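Sukia Small Repairs — read me first

Last touched June 6, 2023

Hi! If you've landed in this folder you probably want the demos, and you probably want to know whether they're any good for what you're doing. I'll try to answer both. I collected all of it myself on one bench, so when I say "we" anywhere below, ignore it, it's a habit.

What's in it

Sukia is a set of 545 teleoperated demos of small household fix-it jobs. Most of it is battery work (opening a cover, getting a cell out, putting a cell in, closing up again) on remotes, and then there's a smaller pile of screwdriver pickups and handovers that I started in April and kept adding to whenever I got tired of batteries. There are 17 task strings in total. They're all in tasks.txt, one per line, written the way I'd say them out loud: "put the battery next to the remote", "pick up the screwdriver by the handle", and so on. I didn't clean up the grammar and I'd ask you not to either, since the language model side of Tinasia was trained on them as they are.

Each demo is its own folder with the wrist video, the joint states, the gripper opening and a little notes file. The notes file is often blank. When it isn't, please read it, because that's where I wrote down things like "regrasped twice" or "bumped the table".

How I recorded

I drive the arms with a pair of leader arms and a foot pedal. Pedal down starts the episode, pedal up ends it, and there's a trim step afterward that chops the still part off the front. The trim is a bit greedy. If a demo seems to start with the fingers already on their way somewhere, that's the trim, and the untrimmed copies are in raw/ if you need them.

Objects get moved between episodes. I'd shove everything to a new spot, turn the remote some random amount, drop the battery somewhere near it, and go. I tried using a printed grid for the layouts at first and gave up after 40 demos, partly from boredom and partly because the policy I trained on them was hopeless anywhere between grid points! Those 40 are still in here, tagged grid_layout, and you can filter them out with one flag. 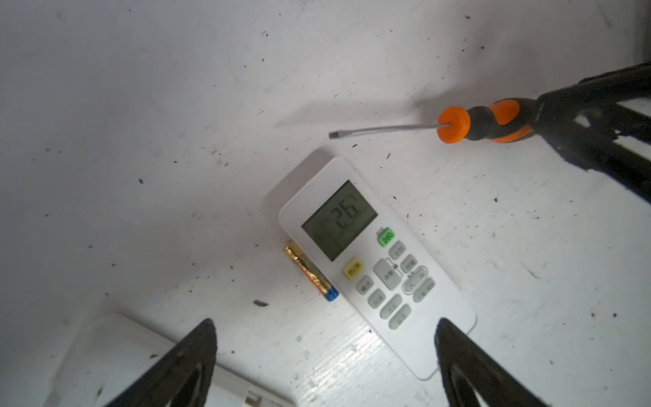 The part I'm happiest with is the clutter. Early on I kept only what the task needed in view, and the first Dultden checkpoints fell apart the minute a second tool showed up. So now a tool that has no part in the task can be sitting right there, sometimes close enough to get in the way of a finger, and the demo goes on around it. I also stopped wiping down the table between runs. Specks and crumbs of stuff are fine by me — a real kitchen drawer repair doesn't happen on a clean sheet of paper.

Batteries are still the hard bit. They roll, they're shiny, and a cell lying right up against a remote leaves you very little room to get a fingertip in on that side. My usual move is to nudge it away first and then grab it across the middle. I did it the other way too, straight down with no nudge, but my success rate was bad enough that I only kept five of those. They're tagged no_nudge. If you're training on the whole set you won't notice them, but if you're studying strategies you'll want to know they exist.

Labels

Success is a yes or no that I typed in right after each episode. I was fairly strict. A cover that went on crooked is a no, and so is a battery dropped and picked up again, unless the task string doesn't care. Failed demos are kept in the set with success = 0. Don't throw them out without looking, some of them have lovely first halves.

There are no boxes, no masks, no object poses. I had plans for poses. The Akpan scripts in tools/ will make rough ones from the wrist video if you feed them a calibration file, and they do okay with bigger things like a remote and pretty badly with anything shiny.

Things that will annoy you

Gripper opening is stored as a fraction on the newer demos and as raw motor ticks on the older ones. The loader handles it. If you write your own loader, check the units field or you'll have a very confusing afternoon like I did.

Lighting is whatever the room was doing. Some evenings are dim. I didn't fix exposure until fairly late, so brightness can jump in the middle of an episode when the fingers fill a lot of the view.

All the driving is mine, and I'm right-handed and impatient. It shows. The right arm does most of the fine work and the left one mostly holds things down or waits.

Getting started

Unpack everything into one folder, run check.py, and then open a few episodes with view.py before you train anything. check.py complains about missing timestamps in the grid_layout demos. You can ignore that warning, the frame order is right.

If you find a wrong label, send me the folder name and what you think it should be.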